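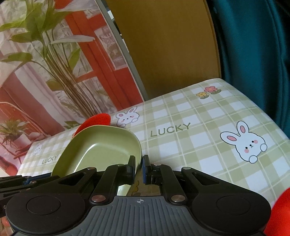
A bowl on the green-and-white checked cloth.

How to Ask a News Site for a Correction

So you've read a story about your town, your parish or your people, and something in it is plain wrong. I know the feeling, and I know how tempting it is to fire off three angry pages before breakfast! Please make a cup of tea first, and give it 24 hours if you can stand to.

Start by saving the article, headline and all, because headlines have a way of changing. Then copy out the exact sentence you object to. One sentence is plenty (two if you must). Next to it, put the fact as you know it and where an editor can check it.

Keep the whole letter under 300 words. When the Laretti Courier mixed up our two parish councils last March, my first draft ran to four pages, and the one they answered would have fit on a postcard.

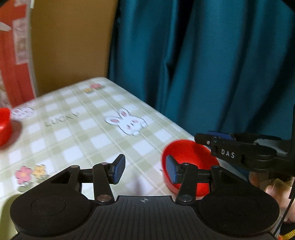
Kokkinos wrote in to say that the letter should go to the corrections desk and the reporter both, with the same wording, and that a polite second note after two weeks got the job done.

Keep a copy of everything you send, along with any reply.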